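22/04/2024

The public library in Zarkon will stay open two hours later on weeknights starting next month, after the town council approved a change to its operating budget.

The new closing time is 9 p.m. The library has closed at 7 p.m. since the main building reopened, and many people who work in Mittal, the next town over, have said they can't get back in time to use it.

Library director Thoa Ông said the request came up again and again in a survey the library ran over the winter. The library got 200 responses, and longer evening hours was the most common answer to the question about what should change first.

"People were asking for a place to sit and read after supper," Ông said. "Most of them weren't asking for new programs. They wanted the doors open."

The council voted 5 to 2 in favor. Bahman Asadi, who voted no, said he supports the library but wanted to wait until the heating bills for the building were in. He asked for a report on costs in December, and the council agreed to that.

The extra hours will be covered by two new part-time positions at the front desk. Both jobs are posted on the bulletin board in the lobby and at the town clerk's window. Applications are due by the end of the month.

## What changes and what doesn't

The reading room, the computers and the children's section will all be open until 9 p.m. The local history room will keep its current schedule and still has to be booked a day ahead - requests can be made by phone or at the desk.

Saturday hours stay the same. The library will remain closed on Sundays.

The book drop on Clesoder Street is being moved to the side entrance so that it can be reached from the parking lot. Until the work is done, returns should be brought inside. Late fees will not be charged on anything due during that time. 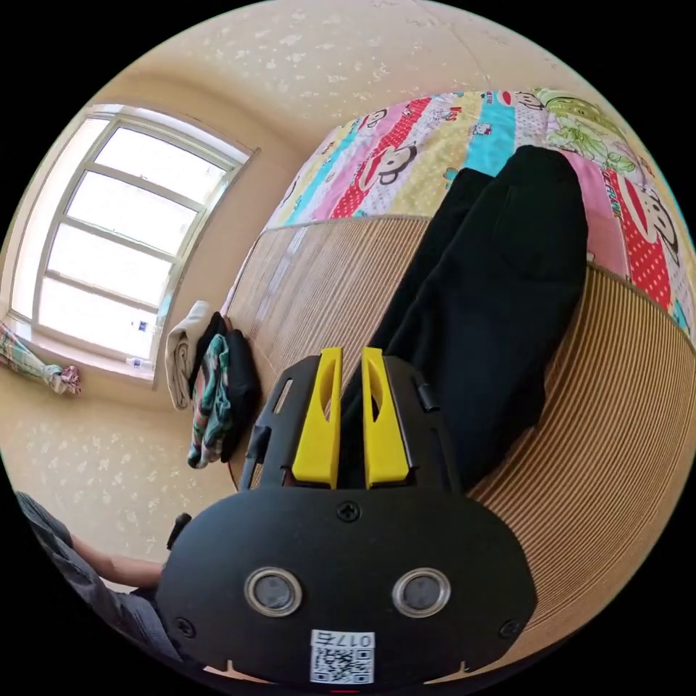

## Parking and buses

The lot behind the building will be lit until 9:30 p.m. The last bus toward Mittal leaves the stop across the street at 9:15 p.m., and the route is not changing.

Oanh Trình, who runs the evening reading group, said the group will move its start time from 5:30 to 7 p.m. New members can sign up at the desk or come to the first meeting.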